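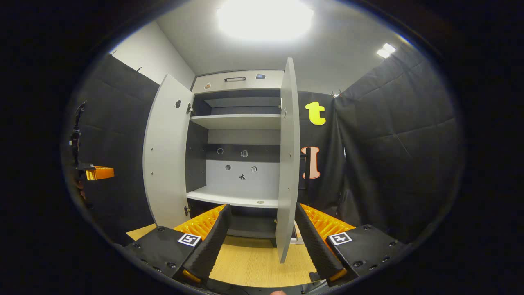
The little grey cabinet with both doors open, before I start on the stickers.

How to take old stickers off a small cabinet

Many small cabinets come to us with stickers already on them. The cabinet in my photo has them on the back panel, on the bottom shelf and on the top part, one at each side of the black handle. I like to remove such things slowly, in the evening, with a cup of tea. It is not difficult work but it asks for patience.

First, open the doors fully. If you work with the doors half closed you will knock your elbow on the edge and scratch something. On a light cabinet, put one hand on the top while you rub inside, or it will slide on the table. A folded tea towel under the base helps too.

What you need

A hair dryer
A plastic card, for example an old library card
Cooking oil, any cheap one
Washing-up liquid and warm water
Two soft cloths, one for the oil and one for the washing

Warm the sticker with the dryer for half a minute, at a hand's distance. Then lift one corner with your fingernail and pull it back flat, close to the surface. Do not pull straight up. The paper tears this way and the glue stays behind. If the corner does not want to lift, warm it again and wait a little.

For round stickers I begin always from the side nearest to me. With very small ones I use the card from the start, held low, almost lying down.

When glue remains, put a few drops of oil on the cloth and leave the cloth on the place for 11 minutes. My neighbour Rhona Cairns told me ten, but I was once on the telephone and the extra minute did no harm, so I kept it. After this, rub in small circles and wash with warm water and a drop of washing-up liquid. Dry it well. On painted surfaces, try the oil first in a place which is not seen, such as the underside of a shelf.

Please do not use a kitchen knife. I did this on a white shelf in March and the mark is still there. I hide it with a jar.

The corners and the hinges

Dust likes to sit around the hinges. A dry toothbrush is enough – water is not good there. If a door squeaks, one drop of sewing machine oil on a cotton bud, then open and close the door a few times and wipe what comes out. Check also the screws while you are there, and turn them only until they stop.

If the colour is different under the sticker

Sometimes a clean round shape stays where the sticker was. Wash the whole panel, not only the shape, and look again in daylight. If you still see it, very fine paper (400 grit) can help on bare wood, but on paint I would leave it alone. You can also put a new sticker on the same place. Ermanno Fiore wrote to me that he did this with his daughter's cupboard and she was happier with the new one.

Leave the doors open overnight so that the smell of oil goes away, and put your things back in the morning.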